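The Terkbridge Water

My uncle's boat shed sat where the Ene runs under Terkbridge, and every April he tied the same fly. He called it the Prultine. Grey hackle, a bit of copper, size 6 hook. He had tied 271 of them by the spring I turned nine, and he wrote each one in a ledger.

I was allowed to wind the thread but not to finish the head. When I had a cold he made me sit farther from the vice, so I wouldn't sneeze on the feathers. 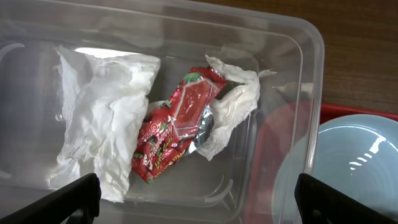 Two tissues and a red candy wrapper in a clear plastic container.

We fished the pool below Clillis at dusk. He cast and I held the net. A brown trout came up under the willow, took a look at the Prultine and went down again. He changed nothing - same fly, same line, same colour of water - and cast to it until dark.

On the way home he said the fish was right to be careful. Then he opened the ledger on the dash and wrote the fly down as used.

I have the ledger now. The last entry is in my handwriting, and the fly is still on the patch of my vest.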